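Studix says its bottle lessons will travel. Banby will be the test

BIRNWOOD. Studix, the automation firm that moved into the old seed warehouse here in January, is paying people to steer a robot arm through the same small chores over and over, and recording every attempt. The company wants 100 usable recordings of each chore before it lets its software try one unaided. On the bottle-and-tray chore, it has 69.

The idea is simple enough. A person guides the arm, the cameras and the arm's own position readings are saved together, and a learning program is later trained on the lot. Studix says a machine taught this way will cope with a stocking job that would otherwise need weeks of programming. It has promised a trial at a beverage depot in Banby before the end of the year.

What has been shown so far is modest. The chore involves green soda bottles and a red tray on a plain white table. Depots do not look like that. They have torn shrink-wrap, bad light, and people walking through, and the company would not say how many of its recordings include any of those things.
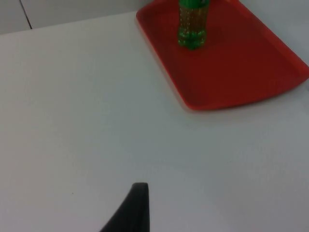
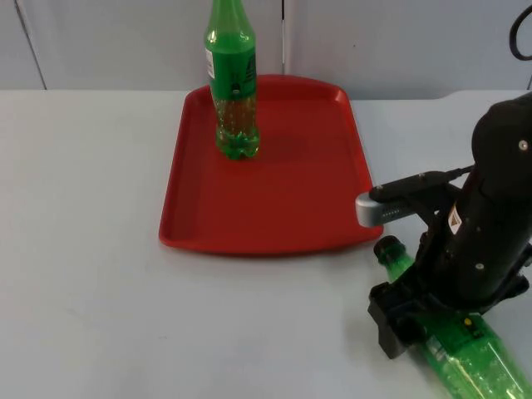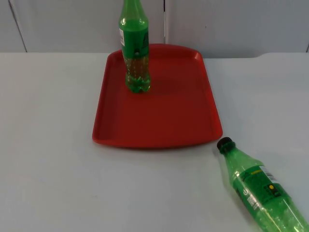
Green soda and a red tray at the Studix workspace in Birnwood. The second picture shows the arm gripping a bottle that lies on the table.

Studix also throws recordings out. By its own account, 23 attempts at the bottle chore were dropped for reasons it lists as "operator error" and "other." It did not break that down further, and it did not answer when asked whether a fumbled bottle counts as an error or as something a robot ought to learn from. Other labs keep their failures on purpose. The answer matters to anyone buying the finished product, as a program fed only tidy attempts may have little to go on the first time a bottle rolls.

Then there is the cost. Operators work in shifts of 43 minutes with a break after each, and every new chore starts the count again from zero. The company expects later chores to need fewer recordings as the software picks up general habits. It offered no results to back that up.

The Abdel Hamid warehouse group, which runs the Banby depot, said it has agreed to provide floor space for the trial and nothing more. It has not ordered any machines, and its stocking crew will stay on the job while the trial runs.

Studix plans to hold an open afternoon in Birnwood on a Saturday once the bottle recordings are done. Visitors will be able to watch the arm being guided by an operator. A run without one is not on the program.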